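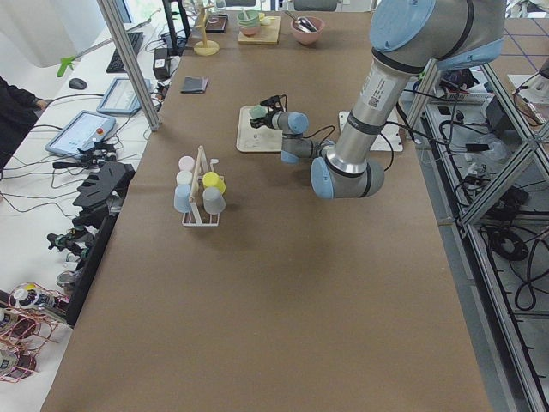

## Short Fiction

By June the workshop on Gristberg Lane had stopped pretending it was for furniture. We had spread brown paper over the long table, and we had 37 pages of notes on how to teach an arm to mix my grandmother a lemonade — or something stronger, if she was in the mood.

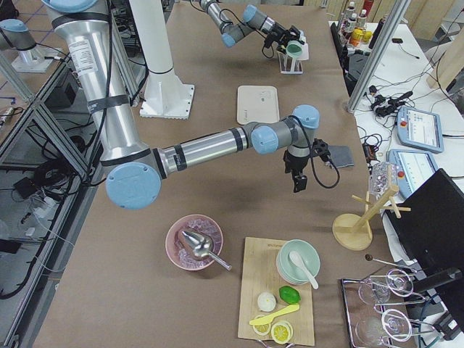 She came by on the Stoton bus, settled herself in the good chair, and asked whether it knew about sugar. I told her it knew about cups, mostly, and that cups had taken us nine weeks (she was very kind about this).

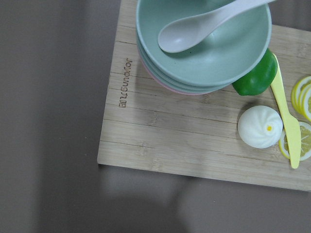

"Your grandfather took longer," she said, and she unwrapped a sandwich and told me the whole story of the Embridge summer fair, the pitcher and the wasp, while I typed in the next move and got it wrong twice.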